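Trucos para enseñar a una pinza a mover tarros sin acabar barriendo harina

Consejos de taller para quien graba demostraciones a mano con objetos de cocina

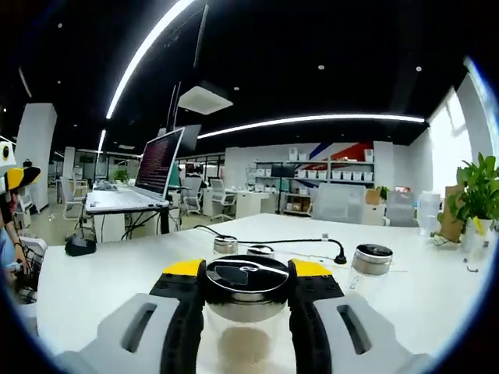 Los dos dedos a ambos lados del cristal, la tapa negra libre y los demás tarros esperando su turno al otro lado.

Coger un tarro es una de esas cosas que uno hace desde los cuatro o cinco años sin darle importancia. Luego le ponen en la mano una pinza de dos dedos, le piden que repita el gesto para que una máquina lo aprenda, y descubre que lleva toda la vida haciendo trampas: el meñique por debajo, la palma de apoyo, la barriga contra la encimera. Con la pinza no hay meñique.

Lo que sigue son los apuntes que he ido pegando en la puerta del armario del taller. Valen para la pinza de mano, que es la que más uso, y al final hay un apartado para los que trabajan por control remoto, con mi sincero pésame.

Antes de tocar nada: los tarros

Lave los tarros y séquelos del todo. El cristal recién fregado engaña mucho, parece seco y lleva una película de agua que las almohadillas de goma notan antes que usted. Un paño de microfibra sirve; el papel de cocina deja pelusa y la pelusa acaba en los dedos de la pinza.

Quite las etiquetas enteras o déjelas enteras. La etiqueta arrancada a medias deja un borde pegajoso que agarra el tarro de maravilla al cerrar y después no lo suelta. Eso estropea justo la parte de la demostración que más cuesta hacer bien, la de soltar. Para el pegamento, aceite de girasol, diez minutos de espera y jabón. Hay productos específicos que huelen a gasolinera y hacen lo mismo.

Ponga algo dentro, aunque sea poco. Un fondo de harina, de sémola o de arroz cambia el peso y baja el centro de gravedad, y un tarro vacío se vuelca con mirarlo. En cambio, un tarro lleno hasta arriba obliga a apretar más y cansa la muñeca. Yo lleno un dedo y lo dejo ahí toda la sesión. Si usa polvos finos, apriete la tapa de verdad. La harina tiene un talento especial para encontrar rodamientos.

Mezcle tamaños y tapas, pero de manera ordenada. Un modelo que solo ha visto tarros altos con tapa negra creerá que el mundo está hecho de tarros altos con tapa negra, y la primera vez que se encuentre uno bajito con tapa plateada se quedará meditando. Las tapas brillantes tienen su propio problema: reflejan las luces del techo, y si hay tiras de LED, cada tapa lleva encima su pequeño espectáculo. No hace falta evitarlas, en las cocinas también hay lámparas. Basta con que no sean las únicas.

La mesa

Una mesa blanca da buen contraste con casi todo, menos con el cristal transparente, que es precisamente lo que tenemos entre manos. Se puede trabajar igual. Lo que ayuda es alternar: un rato sobre el blanco, otro sobre un mantel individual oscuro, otro sobre una tabla de cortar. El mantel tiene que pesar o estar sujeto con cinta por debajo, porque un mantel que se arrastra detrás del tarro produce una escena muy cómica y una grabación inservible.

Los cables. Siempre hay un cable en la mesa, y siempre pasa por detrás de los objetos pequeños. Tiene dos opciones decentes: recogerlo antes de empezar o dejarlo quieto durante toda la tanda. La mala es la tercera, que es ir apartándolo con la mano libre entre una toma y otra, de modo que la mano aparece en la mitad de las grabaciones haciendo algo que nadie quería enseñar.

Con lo demás que suele vivir en una mesa, la planta, la bolsa de papel, la caja de plástico del almuerzo, soy más tolerante. Una mesa de quirófano enseña a trabajar en un quirófano. Eso sí, compruebe que el recorrido de la pinza no pasa por encima de las hojas. Las plantas no se quejan, pero una hoja enganchada entre los dedos tira del conjunto más de lo que parece.

Cómo se coge

Entre por los lados, con los dos dedos abiertos a la misma distancia del cristal. Si un dedo toca antes que el otro, empuja el tarro, el tarro se desplaza, usted corrige con la muñeca y acaba de enseñarle a la máquina que los tarros se persiguen.

Agarre el cuerpo y deje la tapa en paz. La tapa parece un asa muy cómoda hasta el día en que alguien no la ha cerrado bien. Si la tarea consiste en destapar, entonces claro que va a la tapa, pero eso es otra tarea y se graba aparte.

Cierre despacio y pare cuando note que la almohadilla asienta. Quien viene de abrir botes de pepinillos tiende a apretar como si le debieran dinero. Para saber si se está pasando hay una prueba fácil: cierre sobre el tarro, levántelo un par de centímetros y afloje poco a poco hasta que resbale, con un paño doblado debajo. Memorice el punto anterior al resbalón y añada un poco. Esa es su fuerza de trabajo.

Espere un instante con el tarro cogido antes de levantarlo. Un instante de los de respirar, sin prisa y sin siesta. Esa pausa separa muy bien el momento de agarrar del momento de mover, y después se agradece al revisar.

Levante en vertical y luego desplace. La diagonal directa es más elegante, y más rápida, y se lleva por delante el tarro de al lado.

Cómo se suelta

Aquí se pierden más grabaciones que en todo lo anterior junto. Baje hasta que el fondo toque la mesa, note el apoyo, y solo entonces abra. Si suelta medio centímetro antes, el golpe no es grave para el cristal, pero la máquina aprenderá a soltar las cosas en el aire y no tendrá su buen criterio sobre cuánto es medio centímetro.

Abra los dos dedos por igual y retírese hacia atrás o hacia arriba, según haya entrado. Nada de salir de lado. El roce del dedo con el tarro recién colocado es el fallo más tonto y el más frecuente, y lo cometen sobre todo las personas que ya lo hacen bien y van con confianza.

Si el tarro queda torcido respecto a donde debía ir, no lo arregle con un empujoncito. O repite la toma o vuelve a cogerlo como es debido. El empujoncito se contagia.

Dos manías que me han ahorrado disgustos

La primera es cambiar la disposición entre toma y toma. Muevo 2 tarros, nunca todos, y giro uno para que la costura del cristal quede en otro lado. Si todo sale siempre de la misma esquina, se está enseñando una esquina.

La segunda es tirar lo malo en el momento. Hay quien guarda las tomas dudosas «por si acaso» y en noviembre tiene una carpeta llena de por si acasos que no hay quien revise. Si se me ha ido la muñeca, la marco y la borro antes de coger el siguiente tarro. Los fallos con recuperación limpia son otro asunto: un tarro que resbala un poco y se vuelve a coger bien enseña bastante, y esos los guardo en su propia carpeta.

La muñeca

La pinza no pesa hasta que lleva una hora con ella. Cambie de altura si puede, apoye el antebrazo entre tomas y pare cuando note que empieza a girar el codo hacia fuera, que es la manera que tiene el brazo de presentar la dimisión. Una sesión corta con buen pulso vale más que una tarde entera de gestos cada vez más raros. Los gestos raros se aprenden igual de bien que los otros.

Si son dos personas, túrnense con los mismos tarros. Cada cual coge a su manera y conviene que haya más de una. Acuerden antes solo lo imprescindible: por dónde se entra, dónde se deja y qué se considera una toma mala. Lo demás se discute en el café.

Para los del mando a distancia

Todo lo dicho vale, pero más lento. Por control remoto no se nota la almohadilla al asentar, así que hay que fiarse de los ojos, y los ojos con el cristal transparente se fían poco. Me funciona mirar el fondo del contenido en vez del borde del tarro: la harina se ve, el cristal a ratos. También sirve vigilar la sombra en la mesa para saber cuánto falta al bajar.

Practique primero con un envase de plástico. Luego con otro envase de plástico. El paso al cristal se da cuando uno ya se aburre, y conviene quedarse un rato más en el aburrimiento.

Y no intente desenroscar el primer día. Ya sé que es lo que apetece. Una tapa con rosca exige girar, sujetar, soltar, volver y girar otra vez, y con retardo en la señal es como ponerse calcetines con guantes de horno.

Si se rompe uno

Pare, aparte las manos, deje la pinza abierta en un sitio despejado y recoja los trozos grandes con guantes. Para las esquirlas, pan de molde húmedo apretado contra la mesa; es un truco de abuela y sigue ganando a la bayeta, que solo las cambia de sitio. Pase luego una cinta adhesiva por las almohadillas antes de volver a usarlas, porque una esquirla clavada en la goma raya todos los tarros siguientes. Tire la harina. Toda. La tentación de colarla existe y hay que vencerla.

Artículos relacionados
Cómo quitar el olor a ajo de las tapas de rosca
Paños, toallas y otras cosas blandas: doblar con dos dedos
Guardar cables sin hacer nudos nuevos
Almohadillas de goma: limpieza y recambio
Qué envases de plástico aguantan una sesión larga
Apilar vasos por control remoto (y otras formas de perder la mañana)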